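Matte or glossy for a room with a big window?
Displays and Desks > Buying Advice

beril_y
My old monitor has a dead strip along the left side, so I need a new one by March. I work from home and the desk is stuck between a radiator and a south-facing window. It can't move. Most of my day is spreadsheets and email, with some graphics in the evening.
I have it down to two: the Mollix with the matte coating and the Clurna with the glossy panel. Same size, same stand, and the Clurna costs 20 dollars more. Large flat areas of dark gray are where I notice reflections most. 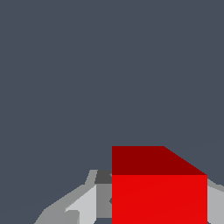
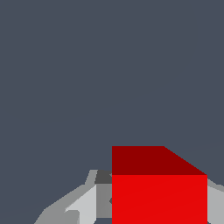
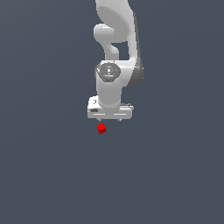

Three renders, slate gray background in all of them.

Does anyone use a glossy screen next to a window and not regret it?

dogukan
Matte. I had a glossy one for two years with the window behind me and spent every morning looking at my own shirt. Text on a white page was fine. Anything dark was a mirror until lunch.

jirayu.s
I'm going to disagree. Matte coatings don't get rid of the light, they spread it out. With direct sun on a matte screen you get a pale haze over the whole thing and your blacks are gone. With glossy you get one reflection and you can tilt the screen to move it.
Where is the window, beril? Behind you, behind the monitor, or off to the side?

beril_y
To my left and a little behind. Sun hits the desk from 12 until it goes behind the apartment building across the street. In winter that's not long.

dogukan
Left and behind is the worst spot for glossy. Tilting doesn't help with a side window, you would have to swivel, and then you're sitting crooked all afternoon.

jirayu.s
Or hang a blind. A roller blind costs less than the difference between a bad monitor and a good one.

dogukan
She said it's her workroom. Some people want daylight in there.

berkay_erdem
I own the Mollix, so some notes on it.
The coating is on the heavy side. White backgrounds have a slight grain if you lean in. I stopped noticing it after a week, my wife still sees it. Reflections from a side window are a soft bright patch and I can read through it.
The stand is poor. It goes up and down and that's all, no swivel. It also wobbles when I type, but my desk is a door on trestles so that may be my fault.
The power button is on the back, right next to the input button. I have turned the thing off in the middle of two calls.

beril_y
Thanks, that's useful. Does the grain bother you with small text? I keep a lot of columns open.

berkay_erdem
No. I set the text one step larger than the default and it's been fine.

hulya_k
Whichever one you get, look at the brightness number. For a room with afternoon sun, 200 nits is too low no matter what the coating is. I had an Ateş rated at that and had to shut the curtains to read a PDF. Both stores near me keep their displays under strong lights with the brightness all the way up, so you can't judge it there either.
Also put a lamp on the desk for the evening. I use a Donitz clamp lamp pointed at the wall behind the screen and my eyes are less tired.

jirayu.s
Agree with hulya on brightness. I'd put that ahead of the coating question. Still think glossy looks better after dark, and she says the evening is when she does the graphics.

dogukan
Evening is a few hours. The spreadsheets are all day.

jirayu.s
Fair. We are not going to agree on this one.

beril_y
I checked and the Clurna is the dimmer of the two, so I'm leaning toward the Mollix. Berkay, does it take a normal arm mount? I would skip the stand completely if it does.

berkay_erdem
Yes, four screw holes on the back, standard square pattern. The screws are not in the box. Get short ones — the long ones that came with my mount bottomed out before the plate was tight, and I had to add washers.

beril_y
Ordered the Mollix and a mount. I'll post again once I've had it through a sunny afternoon.

hulya_k
Keep the box until the return window is over.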